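What I learned from planning our equipment budget

30 January 2026

When our group in Tistham decided in December that we would buy our own table with two robot arms for breakfast tasks, I was given the spreadsheet. I have been an engineer for a long time, but I had never before planned a purchase of this size, and English is also not the language in which I usually count money. I made several mistakes. I write them down so that another person in my position can make different ones.

The first mistake was that my spreadsheet had one large line, which was "arms", and almost nothing under it. I had asked for a quote, I had typed the price, and I believed that the difficult part was finished. Then my colleague asked me what the arms will be mounted on, and where the cables go, and what will be lying on the table when we begin. I had no line for any of these things.

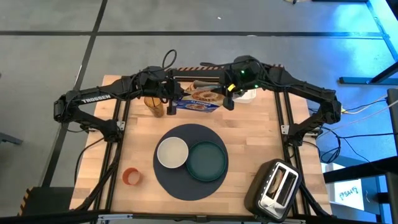 Filed under: Lab Budgets

So I started again from the table and not from the arms. A frame, a wooden top, rails, brackets, cable, tape for the floor, a sign so that people know which station they are speaking about. Each of these is cheap when you look at it alone. Together they made a sum that I had to explain at two meetings. I had reserved 400 dollars for "small parts" and it was used before I came to the cables.

The second surprise was the household items. A toaster, plates, cups and placemats do not look like equipment, and our purchasing form has no category for them. I put them under "consumables" with 100 dollars for the start. I would now ask for more, and I would buy every plate twice. If a plate breaks in the middle of the work and the shop has no more of the same color, you must either change your whole set or wait. Groceries also belong to this line. Bread becomes old. Cereal boxes get soft corners after they have been picked up many times, and a soft box does not behave as a new one does.

For the bigger purchases I compared two suppliers. Bremum sells a complete station, assembled, with delivery and one day of training. Fonseca sells the parts and a drawing. The Fonseca offer was 70 percent of the Bremum price, and at first it looked to me like a very easy decision.

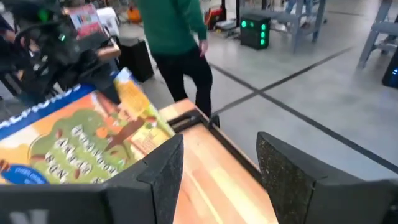 But then I wrote down the hours. Somebody has to build the frame, make it square, run the cables and find the one that is not plugged in completely. If two engineers do this for 3 weeks, their salaries eat the difference and also a little more. My manager does not see these hours in the equipment budget, because they are paid from another place, and for this reason it is tempting to ignore them. I did not want to do that. I put both totals in the sheet next to each other, with the hours and without.

I also added a line for wear. Gripper pads get worn, and it is better to have a spare set in the drawer than to write an urgent order. The same with cables, and with the small cameras.

Floor space was the last thing, and I almost forgot it completely. A person must be able to walk past the table when the arms are moving. We marked the area with tape before we signed anything, and after that we moved our planned second table to next year. 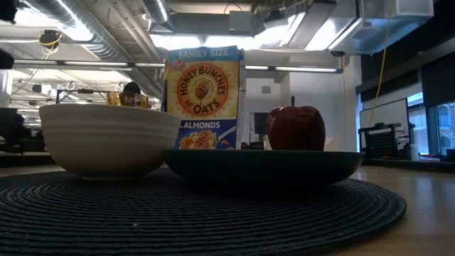

Callus wrote in the comments to my previous post that I should not postpone the second table, as the price for one piece is always worse than the price for a pair, and that the supplier will often hold the pair price for some months if you ask for it in writing. I did not know that this was possible. I have sent the question to both companies and only Fonseca has answered until now. They will hold it until summer, but the delivery must be paid two times.

I still have to decide about the service contract. My sheet has an empty row for it, marked in yellow, and the form must be handed in next week.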